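Open day at Plokent, Cletness - who else went?

tirta_g
Posts: 121
I visited the Plokent open day in November and want to write my impressions before I forget them. Please excuse my English. They showed one arm that packs medical supplies into boxes. We were allowed to stand quite near and ask anything. The engineer, Mrs. Rathjen, answered with much patience, also my stupid questions.

hinds_packer
Posts: 477
Was it the same demo as two years ago? That one was slow. I left before the coffee.

tirta_g
I did not see the older one, so I cannot compare. For me the speed was not so important. I wanted to know how they teach it which bin to take from.

FionaI
I was in the afternoon group and I have to disagree with all the praise. Demos are always arranged so nothing goes wrong. Ask them to mix the bins and then see.

hinds_packer
Agree with Fiona. At Clostwood we had a salesman who promised us everything and the thing could not pick up a thin bag.

tirta_g
Fiona, I understand your doubt, but I did ask about mixed bins. Mrs. Rathjen said openly that thin packages are still difficult for them and that a person must check each box. I found this a fair answer - she did not try to sell me anything.

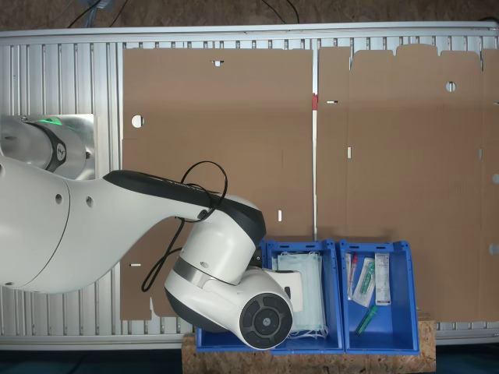

I also asked about the price and she said it depends on the gripper, so there I learned nothing. What I would like to know is who folds the boxes. In our warehouse this is the work that hurts the hands, much more than the filling.

dewanti.s
Posts: 91
My group asked this. They said folding by arm is planned, but she gave no date.

FionaI
"Planned." OK.

tirta_g
Yes, it is only a plan. I will still go again next year. Does somebody know if one must register for the morning tour?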